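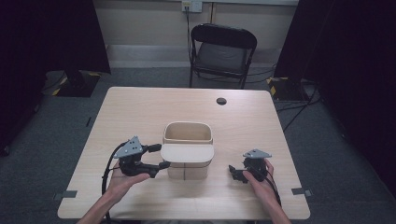 Deckel auf, Mittag!

Das mitgebrachte Essen hat einen schlechteren Ruf, als es verdient. Eine Liebeserklärung an kalte Kartoffeln, krümelige Pasteten und den besten Moment des Tages

6. März 2024

Kurz vor zwölf hatten wir den Grat erreicht, der Wind riss an den Kapuzen, und Gwilym Jenkins packte eine kalte Zwiebelpastete aus. Er brach sie über dem Knie in zwei Hälften, gab mir die größere und schaute ins Tal. Unten lag Nindcombe mit seinen Schieferdächern, dahinter irgendwo das Meer, im Dunst nicht zu erkennen. Ich habe in meinem Leben in einigen guten Restaurants gegessen, auch in zwei oder drei sehr guten. An diese Pastete denke ich öfter zurück als an alle Menüs zusammen!

Der Boden war am Rand fast schwarz gebacken, die Füllung über Nacht fest geworden, süß von den Zwiebeln und scharf vom Senf. Warm, sagte Gwilym, sei sie nur halb so gut. Ich hielt das für Höflichkeit gegenüber dem eigenen Rucksack. Am Abend durfte ich eine frische probieren, direkt vom Blech, und er hatte recht.

Seitdem lässt mich das Thema nicht mehr los. Wir reden ständig über das Kochen, über Herde und Messer und die richtige Pfanne, und dann essen die meisten von uns mittags irgendetwas aus der Hand, das sie im Gehen gekauft haben. Dabei gibt es eine ganze Küche, die eigens für später gemacht ist. Sie ist alt, sie ist weit verbreitet, und sie hat ihre eigenen Gesetze.

Was die Kälte mit dem Salz macht

Das erste Gesetz lautet: Kaltes Essen schmeckt leiser. Wer eine Linsensuppe heiß abschmeckt und sie am nächsten Tag bei Zimmertemperatur als Salat isst, vermisst Salz, Säure, oft beides. Gute Mitnehmköche würzen deshalb ein wenig über den Punkt hinaus. Ein Löffel Essig mehr, eingelegte Zitrone, Kapern, ein Rest Gurkenwasser. Ich gebe inzwischen an fast alles fein geschnittene Salzgurke und werde dafür zu Hause gelegentlich schief angesehen.

Das zweite Gesetz betrifft das Fett. Butter wird kalt stumpf und legt sich auf den Gaumen, Olivenöl bleibt geschmeidig, Schmalz ist ein Fall für sich (im Teig großartig, in der Soße ein Unglück). Ein Kartoffelsalat mit Öl und Brühe kann bis zum nächsten Mittag nur gewinnen. Mit brauner Butter schmeckt er frisch himmlisch und am Tag darauf nach Kerze.

Und dann die Konsistenz, mein Lieblingskapitel. Es gibt Dinge, die müssen knusprig sein, und die gehören in ein eigenes Fach oder ein Stück Papier: geröstete Kerne, Brotwürfel, gebratener Speck. Es gibt aber auch Dinge, die weich werden sollen. Das italienische Brot, das sich mit Tomatensaft vollsaugt. Der Reis, der den Saft vom eingelegten Rettich annimmt. In Nizza gibt es das Pan Bagnat, ein rundes Brot mit Thunfisch, Ei und Gemüse, das ordentlich durchziehen muss. Ein durchweichtes Sandwich ist eine Niederlage, ein durchgezogenes ein Triumph, und dazwischen liegt manchmal bloß ein Salatblatt an der richtigen Stelle.
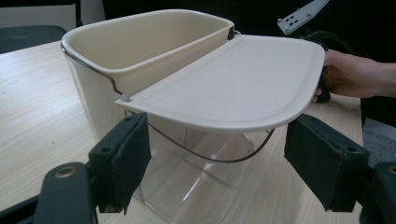 Cremefarbene Dose mit dünnem, dunklem Drahtbügel, der flache Deckel ragt rechts über den Rand hinaus.

Das Archiv in der Küche

Gwilym war es auch, der mich zu Cledwyn Kemeys schickte. Kemeys wohnt am unteren Ende von Nindcombe in einem Haus, in dem es nach Kaffee und altem Papier riecht, und sammelt, was Menschen zur Arbeit mitgenommen haben. Er sammelt keine Gefäße, dafür fehle ihm der Platz. Er sammelt Antworten. Seit er als junger Mann in einer Ziegelei anfing, fragt er Leute, was bei ihnen mittags auf den Tisch, auf die Mauer oder aufs Knie kam, und schreibt es auf Karteikarten. 2769 sind es mittlerweile, sortiert nach Berufen.

Ich habe einen ganzen Nachmittag darin gelesen und hätte gut eine Woche bleiben können. Eine Näherin bekam jeden Tag kalten Pfannkuchen mit Pflaumenmus, aufgerollt und in ein Tuch geschlagen. Ein Postbote aß gekochte Eier, und zwar ausschließlich auf einer bestimmten Brücke. Eine Lehrerin notierte: »Rote Bete, leider.« Auf der Karte eines Schäfers steht nur »Käse«, mit Ausrufezeichen, und Kemeys schwört, der Mann habe das Wort genau so ausgesprochen.

Am schönsten sind die Karten, auf denen getauscht wird. Apfel gegen Kuchenrand, Hering gegen Leberwurst, in einem Fall ein halbes Jahr lang jeden Tag das komplette Essen zweier Schreiner, die beide die Küche des anderen Hauses lieber mochten. Die Frauen, die das alles zubereitet hatten, erfuhren davon erst auf einem Sommerfest im Juni. Sie sollen sehr gelacht haben und tauschten danach die Rezepte.

Kemeys selbst isst mittags Haferkekse mit Sardinen. Er hat mir welche hingestellt, dazu Tee, der so dunkel war, dass der Löffel darin verschwand. Sardinen! Ich hatte sie jahrelang vergessen. Mit Zitrone und viel Pfeffer auf einem mürben Keks, der gerade noch hält, sind sie ein vollkommenes kleines Essen.
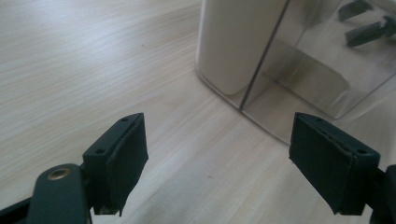
Auf der Rückfahrt habe ich angefangen, selbst eine Karte zu schreiben. Was gab es bei uns? Graubrot mit Teewurst, das weiß ich noch, und im Sommer Kohlrabi, von meinem Großvater so dick geschält, dass kaum etwas übrig blieb. Bei Ausflügen Frikadellen. Immer Frikadellen, immer zu wenige, und immer mit dem Hinweis, man solle doch erst einmal am Ziel ankommen. Wir haben sie meistens schon im Zug gegessen.

Eine Kantine ohne Herd

Dass die Idee auch in der Stadt funktioniert, zeigt das Arriaga. Von außen sieht es aus wie ein gewöhnliches Mittagslokal, lange Tische, Garderobenhaken, beschlagene Fenster. Eine Küche gibt es nicht. Wer herkommt, bringt sein Essen mit, zahlt einen kleinen Betrag für den Platz und bekommt Wasser, Brot und einen Teller. Ich war skeptisch und saß dann 90 Minuten dort, so lange habe ich seit dem Studium keine Mittagspause mehr gemacht.

Neben mir wurde ein Auberginenmus herumgereicht, das nach Rauch und Granatapfel schmeckte. Gegenüber saß ein Herr mit Nudelauflauf vom Vortag, in Scheiben geschnitten wie ein Kuchen, und verteidigte die Ecken. Meine eigenen Kartoffeln mit Dill und Gurke fanden durchaus Abnehmer, was mich alberner stolz gemacht hat, als ich zugeben möchte. Niemand muss teilen, fast alle tun es. Einmal im Monat heißt der Mittag dort »Prelia«, dann bringt jeder genau ein Gericht aus der Kindheit mit, und man sollte früh kommen.

Der Nachtisch stammt an manchen Tagen von Corkska, einer winzigen Bäckerei zwei Häuser weiter, die eine Schnitte aus Roggenbröseln, Apfel und saurer Sahne macht. Sie wird am Vorabend geschichtet und muss stehen. Frisch verkauft wird sie nicht, auch nicht auf Bitten. Ich habe gebeten.

Fünf Dinge für den Anfang

Wer Lust bekommen hat, braucht weder neue Kochbücher noch eine Ausrüstung. Mir haben diese fünf Kleinigkeiten geholfen:

Abends doppelt kochen und die zweite Portion gleich beiseitestellen, ehe die Schüssel auf den Tisch kommt.

Körner lieben. Graupen, Grünkern, Buchweizen, alles besser am nächsten Tag.

Ein Glas Eingelegtes im Kühlschrank haben, egal was. Bei mir sind es gerade Möhren mit Senfsaat und Lorbeer.

Kräuter erst am Morgen schneiden und ganz zuletzt obenauf legen, Dill, Petersilie, gern die Stiele mit.

Etwas Süßes einpacken, und sei es noch so klein. Zwei getrocknete Aprikosen reichen.

Und raus damit, wenn es irgend geht! Auf die Bank, ans Wasser, auf die Treppe vor dem Büro. Gwilym hat mir neulich geschrieben, er habe die Pastete jetzt einmal mit Lauch versucht. Zu brav, fand er, es fehle der Senf. Er bäckt sie am Wochenende noch einmal, und ich habe schon nach den Zügen geschaut.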